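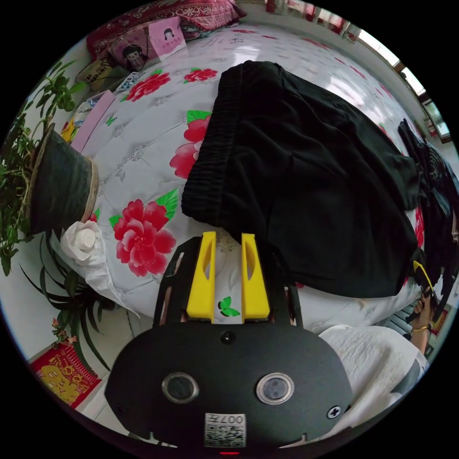
Zotov, technical writer, Ploteck

4.3 Recording a two-handed garment demonstration

Lay one garment on the bed. Keep other clothing to the side, clear of the working area.

1. Hold one gripper in each hand with the lenses facing the garment.
2. Check the label number on each unit against the session sheet. The unit shown is 0074.
3. Close both pairs of fingers fully, then open them. Repeat 3 times.
4. Start recording. Hold still for 2000 ms.
5. Grip the waistband first. Move at an even speed and finish the fold in one pass.
6. Return both grippers to the start position and stop recording.

Note: Loose sleeves must not cover the lenses. Roll them to the elbow.

Note: Dark fabric lowers contrast. Use a lighter bedspread and open the curtains before changing exposure.

CAUTION: Do not pull on fabric caught in a finger slot. Open the fingers and free it by hand.

A full set is 100 demonstrations per garment. Label each file by garment type and colour, then go to 4.4.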